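October, 7.40pm
posted by skuvdale_slowly

Right, I said I'd do a thread on taking the night train up to Skuvdale and then walking back down to Detelholm, and then I didn't do it for a fortnight. So, tea's made, off we go.

The train first. You book the sleeper as far as Dunness and then change on to the little two-carriage thing that goes up the valley. The change is 20 minutes on paper. It is plenty if you know to use the footbridge at the far end and no good at all if you follow the signs, which take you out through the ticket hall and back in again.

I had the top bunk. I always think I want the top bunk and then at three in the morning I need the loo and remember why I don't! The blanket is thin, take a jumper to bed. Breakfast was a roll, a small yoghurt and coffee that I'd have paid double for by that point.

Someone's asked about cost already. The single was 189 all in, with the bunk and the valley train on one ticket. If you book the two bits separately it's more, and you lose the right to the next train if the sleeper's late (mine was, by a bit, but I still made it).

Skuvdale itself is one long street with the church at the wrong end of it, so everything you want is a hill away from everything else you want. I stayed two nights. The bakery shuts at noon and doesn't open Mondays. The Co-op-ish place opposite stays open till eight and does a cheese pasty I have thought about every day since.
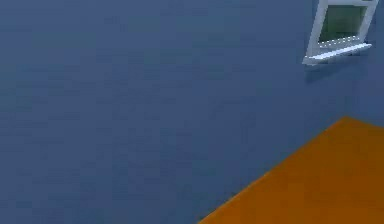

Anyway, the walk. It's split over three days if you're sensible, and I did it in three because I am slow and like sitting down. Day one is the big one, up out of the village and over the top. The signpost at the cairn says 2879, which is feet, and I had a lovely ten seconds of thinking I'd climbed that in metres.

The wind up there, though. I ate my sandwich crouched behind the cairn with my hood up and my back to one of the best views in the country. Did turn round for pudding.

The path down is loose for the first stretch and then goes to grass, and your knees will have opinions. I had borrowed poles and I'm now a poles person, sorry, I know I was rude about them in the spring.

First night is the Kowalchuk hut. It sleeps more than you'd think and you can't reserve, you just turn up and hope. There were 5 of us and a very wet spaniel. There's a stove and a box of kindling, and the rule is you leave as much as you burn, so do it before you go to bed and not when you're packing in the dark.

Day two follows the river the whole way and is dead easy, flat as anything, lots of herons. I took my boots off at lunch and put my feet in and screamed. Would recommend.

Day three I'd been told was dull and I loved it! It's old cart track through beech woods and the leaves were just going over. You come out by a garden centre, which is a bit of a comedown, but it has a café, and the café has scones, so I've no complaints.

Got the Friday afternoon bus from Detelholm back round to Dunness. It's the only one that meets the sleeper, so if you miss it you're getting a room. Sit on the left for the water.

Things I took and didn't use: second torch, book, travel kettle (don't ask). Things I wanted and hadn't got: dry socks, more dry socks, something to put on the bread.

Few of you have messaged about doing it in winter and I really can't help, I've only ever been in autumn. I think the hut's locked after November but ring the Dunness tourist office and check, they're nice and they pick up.

Will do the packing list tomorrow if I find the bit of paper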